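### 4.2 The sorting cell and what became of the bench

The claim made most often for the Dultwood installation was that it would "free people up". We treat that claim with some caution. The supplier, Drallex, used it in its proposal to Skescombe, and Skescombe's managers repeated it to staff in September, before any of the sorting work had been handed over. Neither party said what people would be freed up to do.

Skescombe cleans, sorts and repacks toys for lending libraries and nurseries. Before the change, three people shared the bench, and a good sorter could empty a mixed crate, throw out what was damaged and have the rest binned by type while talking to the person opposite. The two-armed cell was meant to take over the plainest part of this job, which is moving building blocks from a pile on the table into a bin (Figure 3). The sorters' own title was changed to "cell attendant". Their pay was not.

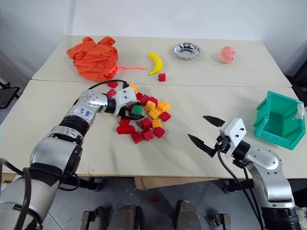
Tegan Faulkner objected to this passage when she read our draft: the old bench was hard on the wrists, she wrote, and we had made it sound like a village fête. She would take attending over sorting on most days, but she would like it called what it is, a job where you wait for something to go wrong and get blamed for the waiting.

We accept the point about wrists. The sick notes we were shown mention them often enough. The second half of her remark, however, is closer to what we saw during our visits, and it is missing from every document Drallex supplied.

In the log for our study period, attendants recorded 2288 interventions. The log has one box for the cause and no box for the time spent, so an attendant who taps a stop button and one who empties the bin and starts the crate again make the same mark. Drallex's summary to Skescombe left the interventions out altogether and gave a single figure, 3000 crates completed, without saying how many of those had been finished by hand. When we asked, we were told that a crate counted as completed once it left the cell. By that measure the old bench also had a perfect record.

The variety of things on the table matters here. Blocks are large and few in type. Crates, however, come back from borrowers with all sorts in them, and an object that isn't a block still has to be dealt with by someone. Under the old arrangement this was simply part of sorting. It is now an exception, and exceptions belong to the attendant, who is expected to clear them without holding up the cell. Fiachra Ó Súilleabháin described the change as "doing the awkward half of my old job at somebody else's speed".
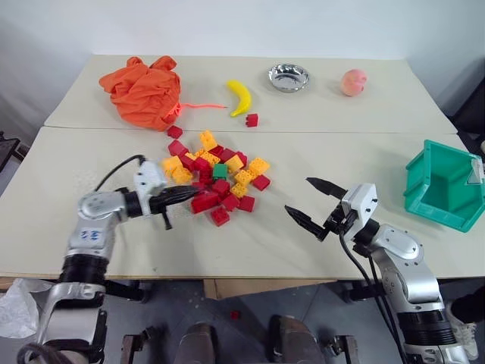

*Figure 3. The block-sorting task, with the pile, the green bin and other objects on the far part of the work surface.*

Training is a further weak spot. Attendants at Dultwood were given a booklet and one supervised shift. At the Lowther site, where the same cell was installed later, they were also shown how to change the order in which crates are fed in, and two of them had begun to do so without asking. We can't say that this made the work better overall. Both told us that the day went faster, and the site manager wasn't pleased to learn of it from us.

Skescombe puts the yearly saving at 400 staff hours per site. We were unable to reproduce this figure. It appears to assume that an attendant standing beside a running cell is free for other tasks, and the rota we were given for November 1, 2025 lists no other tasks for any attendant. Until the time spent on interventions is logged, we see no sound basis for the saving, and section 4.3 leaves it out of the cost comparison.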